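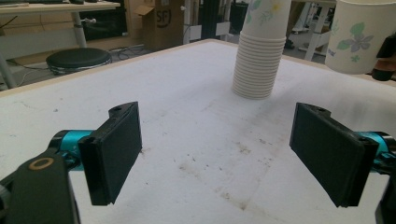
Flelino Community Boards > Home and Garden > Kitchens

Thread: Tea and turmeric marks on a pale worktop, what's worked for you?

tracey_ent
Right, I need help before my sister comes on Friday. We've had our white worktop in for less than a year and the bit beside the kettle is going a horrible browny colour. It's tea mostly, plus one incident with a dal that I don't want to talk about. I've done washing up liquid, I've done bicarb, I've done bicarb AND vinegar (fizzed beautifully, did nothing). It's a matt finish, which the showroom in Stekivport swore would be easier to live with than gloss. Is it heck. Anyone got a trick that doesn't involve spending 300 quid on someone coming out to look at it?
Tracey

BijanH
Bicarb and vinegar together just cancel each other out, you're left with salty water more or less. Use the bicarb on its own as a paste, leave it on for 10 minutes under a damp cloth, then wipe. Don't scrub! On matt you'll polish a shiny patch into it and then you've got a stain and a shiny patch.

grindutlow_gal
What's it made of though? Makes all the difference. Laminate, quartz and that solid acrylic stuff all want different things and half the advice on here will wreck at least one of them.

tracey_ent
Laminate! Sorry, should have said. Farahani range, the one with the square edge. And Bijan I have definitely been scrubbing, oh dear.

Babita T
Turmeric person reporting in. My mum's kitchen has been yellow since before I was born and what we do is let the sun at it. I know how that sounds but turmeric fades in daylight, so if that bit of worktop is near a window, pull the blind up and move the bread bin out of the way for a couple of days. Works on plastic tubs too, we line them up on the back step in August like we're running a stall. Won't touch tea, mind.

babak_k
Bleach. Splash of thin bleach in water, five minutes, rinse, done. Don't know why everyone dances around it. I did eleven years in a café and we did the white counters every night.

BijanH
Café counters get replaced every few years, Babak, that's why it didn't matter. I wouldn't put bleach on a matt laminate at home, not over and over. My neighbour's went chalky.

babak_k
Your neighbour probably used it neat and went for a bath. Diluted, rinsed properly, it's fine. I've got the same worktop I had when we moved in and it gets bleached whenever it needs it.

grindutlow_gal
I'm with Bijan on this one, my fitter said no bleach and it's in the care leaflet as well. Tracey have you still got yours? And PLEASE nobody mix bleach with the vinegar that's already been on there, that gives off nasty fumes.

tracey_ent
Leaflet is in The Drawer, so it may as well be in the sea. Going to try Bijan's paste tonight and shift the toaster for Babita's sunshine. No bleach just yet (sorry Babak).

Tahmineh M
Bit of a different one but denture tablets are good on tea. Dissolve one in a mug of warm water, soak some kitchen roll, lay it over the mark while you watch something. I do my flask the same way. Try it on a corner first obviously.

Babita T
Ooh I do my teapot with those. Never thought of the worktop.

tracey_ent
Update! The paste took the edge off and then Tahmineh's soggy kitchen roll did most of the rest. There's a faint ring left if you crouch down and look sideways, which my sister will, but I'm calling it good. The yellow is still there but paler. I've also bought a tray for the kettle to sit on, £28 from the garden centre, daylight robbery but it's got lemons on.

babak_k
28 quid for a tray. Bottle of bleach would have left you change for a takeaway.

BijanH
Glad it shifted. Wipe under that tray now and then, the drips creep underneath and you get a lovely square one.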